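Zaditz Tabletop – data card

Zaditz Tabletop is a set of simulated household surfaces used to train the pick-and-place model in the Sendeck stack. It replaces the first Vultar export, which had too little variety in object shape. Maintainer: Tülin Gündoğdu. Last updated July 31, 2019.

Contents

2000 episodes, split evenly between open placement and placement near a wall. Each episode folder holds the rendered views, the object poses and the text of the instruction. 100 episodes are held out for testing and should not be used for tuning.
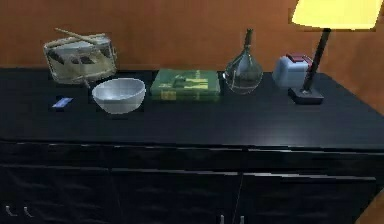

Instructions are written after the layout is drawn, and they name objects by everyday words and plain colors. Two writers work on each layout, without seeing each other's text. An object can be named directly or by its neighbors, so the book on the black cabinet may be "the green book" or "the thing between the bowl and the glass vase." Both forms are kept – the model needs to handle either one.

Known problems

Clear objects have unreliable depth values. Use the pose file for these. Thin objects lying flat, such as cards, are sometimes missing from the segmentation masks.

Loading

Run the Tekleab loader with the path to the root folder. It reads 2 workers by default. A fix for the mask problem is planned for September.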